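4.2. Comparación de los dedos en manipulación bimanual sobre mesa

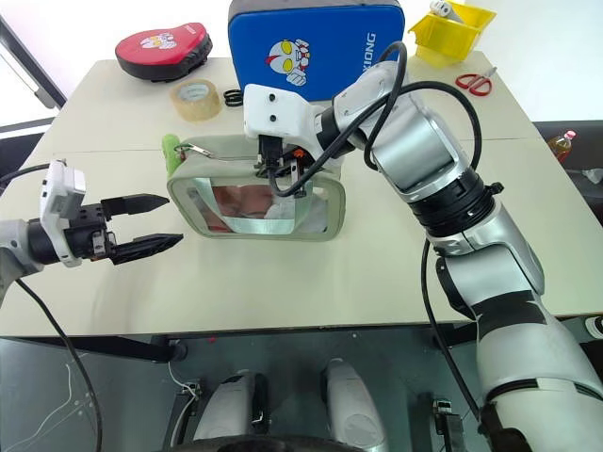

Figura 3. Puesto de ensayo durante la serie con la funda de cremallera, desde la cámara de cabeza. Ambos brazos llevan pinza de carcasa blanca.

La comparación se planteó entre dos juegos de dedos intercambiables, denominados en adelante Skoden y Lokia, montados sobre el mismo cuerpo de pinza. El juego Skoden tiene perfil ahusado y superficie estriada; el juego Lokia es de sección rectangular, con cara de contacto plana y recubrimiento de elastómero. Los actuadores, la ganancia del lazo de posición y el límite de corriente se mantuvieron constantes en todas las series, de modo que las diferencias observadas puedan atribuirse a la geometría y al acabado de los dedos.

El controlador de referencia es Griffiths, un esquema de impedancia cartesiana con consignas independientes para cada brazo. Como alternativa se evaluó Nesel, que añade un acoplamiento entre las consignas de ambos efectores y limita la fuerza interna cuando los dos sujetan el mismo objeto. Ninguno de los dos recibe información táctil. La única señal de contacto disponible es la estimada a partir de la corriente de los motores, filtrada a 25 Hz.

Se eligieron objetos de rigidez y tamaño dispares. La funda con ventana de plástico transparente exige pinzar un tirador metálico pequeño mientras se inmoviliza un cuerpo deformable; las tijeras y el rollo de cinta de embalar representan objetos rígidos de agarre asimétrico; el muelle negro introduce un contacto discontinuo a lo largo del eje. Los objetos acolchados de mayor volumen permanecieron al fondo de la mesa como elementos de oclusión parcial y no se manipularon en esta serie. Cada combinación de dedos, controlador y objeto se repitió 10 veces, con la posición inicial perturbada de forma aleatoria dentro del espacio de trabajo común a los dos brazos.

Un intento se consideró válido si el objeto se mantenía sujeto durante 2 s tras el levantamiento. En el caso de la funda, que no se levanta, el criterio fue el desplazamiento completo del tirador sin que el cuerpo girase más de lo admitido por el brazo de apoyo. Los intentos interrumpidos por parada de protección se contabilizaron como fallos.

Los dedos Skoden resultaron superiores en los objetos de sección pequeña. La punta ahusada permite entrar entre el tirador y la tela con un ángulo de aproximación bajo, y el estriado retiene el metal aun cuando el cierre no queda centrado. Con los dedos Lokia el tirador tendía a quedar aplastado contra el borde de la funda — el espesor de la punta impide rodearlo — y el agarre se perdía al iniciar la tracción. En el rollo de cinta la relación se invierte: la cara plana distribuye la presión sobre el núcleo y reduce el giro, mientras que las puntas Skoden trabajan casi en contacto puntual y el rollo pivota. Para las tijeras no se apreció una diferencia clara entre ambos juegos.

El efecto del controlador depende de la tarea. En los objetos sujetos por un solo brazo, Griffiths y Nesel produjeron trayectorias prácticamente indistinguibles, lo que era esperable, dado que el término de acoplamiento se anula. En la funda, Nesel redujo el arrastre del cuerpo durante la apertura, a costa de un movimiento más lento al final del recorrido. Se observaron además oscilaciones leves en la muñeca derecha cuando el tirador encontraba resistencia; desaparecieron al rebajar la rigidez en la dirección de tracción, ajuste que se conservó para el resto de los ensayos.

Deben señalarse dos limitaciones. La primera es el cableado externo de los brazos, cuya tensión varía con la configuración de la muñeca e introduce un par no modelado; la compensación de gravedad se calibró en una única postura y no lo recoge. La segunda afecta a la percepción: los reflejos en la ventana de plástico degradan la segmentación de la funda, y en algunos intentos la orientación inicial tuvo que corregirse manualmente antes de lanzar la secuencia. Esos intentos se mantienen en el análisis de agarre, pero se excluyen del de tiempos.

A la vista de estos resultados, los experimentos de la sección 5 emplean los dedos Skoden en ambos brazos junto con el controlador Nesel. No se ensayó una configuración mixta, con dedos Lokia en el brazo de apoyo y Skoden en el de tracción, que sería razonable para la funda pero obligaría a recalibrar por separado el desfase entre la punta y la brida de cada pinza.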